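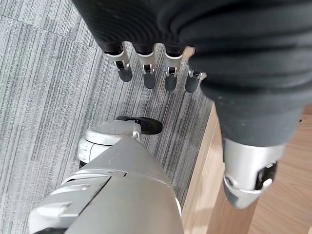 How should towels be folded for a shelf that is deeper than the towel stack?

Fold them in thirds lengthways, then in half, and in half again, and put the last fold to the front. The stack then fills most of the depth and a towel can be pulled out without dragging the one beneath it.

My shelf is a Plokska, 43 cm deep, bought for the airing cupboard in June. The old shelf was shallower and I had been folding to suit it for years, so everything went in quarters. On the new one that left a gap at the back, and flannels fell into it. I tried turning the stacks sideways, which fixed the gap and made the labels unreadable.

The weight of the cloth matters more than I expected. The Lovura bath towels are 550 gsm and hold a third-fold without springing open. The Plurum ones are thinner and slide. I now keep the thin ones in a stack of their own, with the open edges against the side wall of the cupboard – they stay put there.

Some notes on the order of work:

Take everything out first. Sort by size, then by weight of cloth, then by colour if you care about colour.

Fold on a flat surface. A bed is too soft and the thirds come out uneven.

Smooth each fold with the side of the hand before making the next one. Air left in the first fold is very hard to get out at the third.

Bath sheets are the awkward case. Thirds and two halves gives a block that is too thick for the gap under the upper shelf, so I roll them and lay them on the bottom with the seam down.

Hand towels go in front of the bath towels on the same shelf. I did try the wire dividers from Fu, but the feet catch on the loops of the pile and they went back in the box.

Pillowcases are still in a heap. The sets need matching up before there is any point in folding them, and one flat sheet has no partner at all.

3 comments
2 shares

Related posts
Fitted sheets, second attempt
Lining a drawer without glue
Descaling the Plurum kettle
Where the spare duvet went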